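Culska bench notebook, suturing policy
October, started 2:40 pm, me (Chaltu) driving, Deepak on the log machine

Continuing with the re-grasp labeling thing. Same wound we've been on since lunch, four in, left part still open.
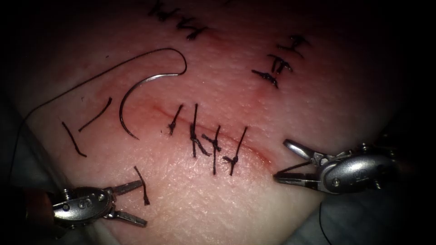
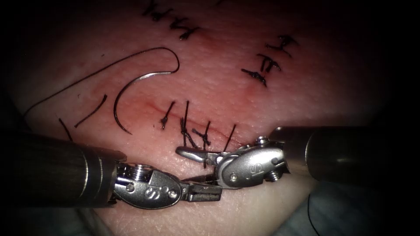 Photos: Torunn Nygård / Culska bench, fixed bench camera, uncropped

Quick recap for Stefaniia who was out: the question is whether the policy does better when we tag every demo segment with a phase (approach, bite, pull-through, re-grasp, wrap, cinch, cut) or when we let it sort itself out from the raw stream. Meenakshi's bet is phases. Mine was raw. I'm losing.

Demo pool as of this morning: 3,759 segments. After Deepak's cleanup pass, 2,662 left. Most of what went out was double-logged clutch events, plus a batch where left and right kinematics were swapped in the header. The swapped ones can probably be rescued, low priority. Held-out set is 1,008, frozen, DO NOT touch it, I mean it. It lives in the Kashyap folder, read only now.

Setup notes
Pad same one as the last session. Old closed rows at the top and upper right stay put, we want the clutter. The early model learned "black tuft = wound" and went off to visit the finished rows. Raw-stream version still does that now and then. Phase version not once today.
Cut ends also left lying on the pad on purpose. See below.
Light: center only, ring turned down. Corners go black. Fine for us, the detector is trained on it. Don't "fix" it.
Exposure locked. Check this, it un-locked itself after the Plalomari update and cost us a morning.

2:55
Phase version, warm start from checkpoint 81. Needle parked on the pad left of the first stitch, point down, long tail going off to the left. That's our standard start pose for now. Policy has to pick up, choose which arm, orient, then stop before the bite. We are only scoring pickup and orient. Biting is next week's problem.

Pickup ok. Oriented ok. Slow tho.

3:05
Again, same start. Went for the needle with the correct arm, closed too near the swage end, needle rolled in the jaws. Counted as fail. Deepak says partial. We don't have a partial. Fail.

3:10
Jaws overlap case. When both wrists come in low under the row of stitches they end up one on top of the other, and the tip estimates go bad for the lower one. Second photo is what it looks like, right jaws over left. Kinematics say one thing, vision says another, and the fused estimate picks whichever is more confident, usually the wrong one. Wrote a dumb fix: if projected jaws intersect, freeze the vision update for the lower tool and coast on kinematics until they separate. Cable stretch means you can't coast long. Timeout in the config under overlap_hold, ask me before changing.

3:25
With the fix. Separated cleanly, no jump in the left tip trace. Again. Clean again. Third time small jump when the vision came back on, need to blend it instead of switching. TODO.

Thread fragments
This is the part I want people to read. The segmentation calls loose cut ends "suture tail" a lot. Short black thing on skin, fair enough. Trouble is that the planner then thinks the needle thread has a second branch and tries to plan around it, or worse, tries to grab it. In the raw-stream model nothing stops this. In the phase model the grab only becomes available in re-grasp and wrap, so during approach it just ignores them. That is most of the difference between the two as far as I can tell, and it's a bit dissapointing because it means the phase tags are doing the job of a better thread tracker.

Stefaniia's idea from last meeting: trace from the swage outward, and anything not connected to the needle is not thread for planning purposes. Tried it offline on saved video. Works when the arc is in the open. Breaks where the thread goes behind the left tool, it loses the rest and drops it. Could hold the last known path for the hidden bit. Torunn has something like this in Zitudeo for the cable-routing work, will ask if we can lift it.

4:00
Raw-stream version, same start pose, same pad.
First: visited the upper right row. Stopped by me.
Second: pickup ok, oriented wrong way round.
Third: pickup ok, orient ok, actually smoother than the phase one. So it's not hopeless. The motion is nicer, the decisions are worse.

Meenakshi came by, watched the third one, said do both: phase head on top picks the phase, raw policy underneath makes the motion. Which is more or less what the Plalomari people do with their stapling task. Fine. Will try it, training job queued under her account because mine is full.

4:20
Left tool wrist feels gritty on roll. Hysteresis plot looks wider than at the start of the session. Swap before next run, note the serial in the tool log please, last swap wasn't noted and we spent ages figuring out which calibration went with what.

Things not settled
- is the orient score too strict? Deepak wants a wider tolerance. I'd like to keep it till we have bites to compare to
- do we relabel re-grasp where the hand-over happens mid air? labelers split on it. Meenakshi to write one paragraph, with pictures, and that's the rule
- how much of the phase win goes away once the tracker is fixed. This is the real one. Need to run raw + fixed tracker against phase + old tracker, same start poses, before anybody puts a number in the draft
- start pose variety. We only ever park the needle on the left, point down. Model could just be memorizing that. Try flipped, try on top of an old row

For whoever's on next
Leave the pad where it is, it's registered. Don't pick the fragments off. Don't close the left part of the wound, we need it open for the bite trials.
Logs copied to Kashyap, video still copying when I left the desk, check it finshed before you wipe the local drive.

4:50, Deepak adds: video copy done. Overlap fix is on its own branch, not merged. I still say partial.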